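5 May 2022

Open day, second round. Tadham group came at 10, Zarside people after lunch. Same talk both times, slides cut down to 7. Sign-in sheet is in the Khan folder on the shared drive.

Morning went long on questions about cost and battery life. I still don't have a good answer on battery life with the new cells - need to run a full discharge test before June. Told them we'd send numbers.

The Sundton visitors asked how many demonstrations we collect per task. Said 20 for a first look and up to 4,000 for anything we want to train on properly. Episode 897 from last month still has bad timestamps, so I skipped it in the playback and used the one after it.

To do: reprint the handout (old phone number on page 2), label the spare cables, ask about the projector remote.

Two-person handling was the part I most wanted visitors to watch, as the talk doesn't get across how much the operators have to coordinate. The task was the open cardboard box on the white table. One operator puts a gripper tip to the top edge of the raised flap while the other works at the box from the front. Next time I want to try a box with stiffer flaps and write down the grip settings for each pair.

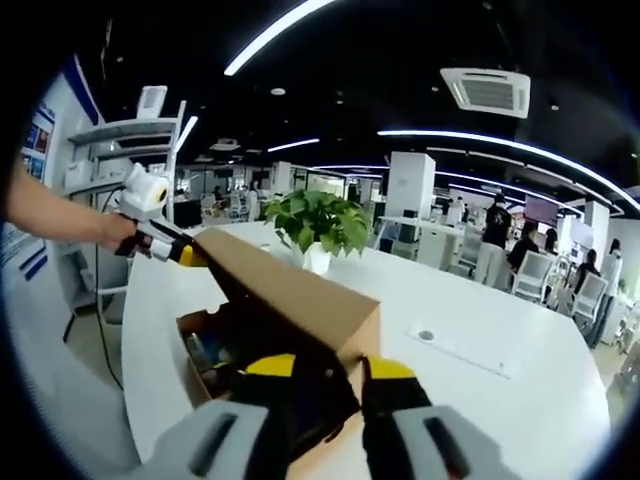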